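Notebook, dye bench
30 July 2019

Third madder bath today and I am so pleased with it I had to come write it down before rinsing my hands. The color is a proper brick red, nothing like the sad salmon we got in April. Same roots, same wool (the Plokow two-ply, skeins of 50 g), so it has to be the water or the heat, and my money is on the heat.

What I did: ground the roots finer than before, soaked them overnight, then brought the pot up very slowly and held it under 157 F the whole time. In April we let it run hot and I think that's where the brown crept in. Elie Haddadin said as much back then and I didn't listen. Sorry, Elie!

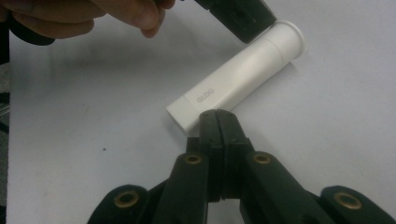

Chalk went in at the start, a small pinch. Our tap water is soft, and madder loves a bit of calcium. I want to try the next bath without it, just to see how much work it is doing. If somebody gets to that before me, please use the second bag of roots from Hashmi and leave the first one alone, I'm saving it for the long shawl.

Wool to roots was 300 g to 300 g. That feels like a lot of root, but the exhaust bath still has plenty of color in it! I dropped in one plain skein and it is already a lovely peach. Issa Nassar wants that one for his sample card, so it's spoken for.

Alum: 15 percent by weight of wool, mordanted the day before and kept damp in a towel. No cream of tartar this time. The yarn feels softer for it, I think, though I'd like a second opinion from someone with less dye on their fingers.
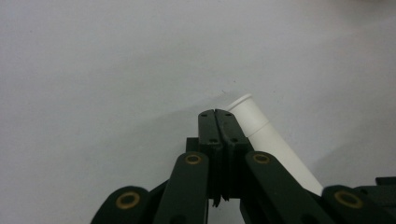
Light test is next. I'll wind a strip of each red on card, cover half, and tape the lot in the south window. The Jidix red goes in beside them as a comparison, plus a scrap of the April salmon, which deserves to be useful for once.

Still to sort out: the big pot holds heat better on one side and I had to turn the skeins every few minutes. Brodance sells a wider one for 80 dollars and I am tempted. Also need more string for ties. The figure-eight ties held up beautifully, no tangles at all, so let's do all of them that way from now on.

Weld tomorrow, if the leaves are dry enough to chop.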